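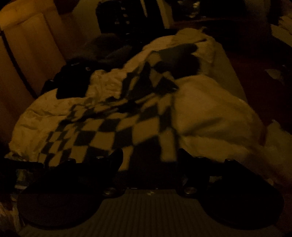
図2　低照度の寝室における寝具の例。白い掛け布団の上に白黒の格子柄の毛布が斜めに掛かる。

8月
アグネス・エクストレム、オーラ・ハンラハン

3.2　就寝前の照明環境と寝具の重ね方

本節では、フヴスカ地区の集合住宅に居住する成人53名を対象とした夏季調査のうち、就寝前の照明および寝具に関する結果を報告する。対象者には12日間にわたり、消灯時刻、寝室の主たる光源、使用した掛け寝具の種類を睡眠日誌に記入するよう求めた。記入漏れが4日以上に及んだ者は分析から除外した。

就寝前に天井灯を用いず、暖色の弱い光源のみで過ごすと回答した者は半数を超えた（図2）。この群では、消灯時刻の日ごとの変動が天井灯使用群より小さい傾向が認められた。ただし、光源の選択には居室の向きや同居者の生活時間が関与すると考えられ、両者の因果関係を本調査から論じることはできない。

寝具については、掛け布団に毛布を重ねる者が8月においても一定数みられた。自由記述では、明け方の室温低下への備えのほか、「重みがあるほうが落ち着く」とする回答が複数得られた。先行する冬季調査では保温が主な理由に挙げられており、季節により重ね掛けの意味が異なる可能性がある。

なお、土曜日の記録は消灯が他の曜日より遅く、欠測も多かったため、曜日を変量効果として扱った。集計区分の詳細は付表に示す。寝具の重量と中途覚醒の関連については次節で検討する。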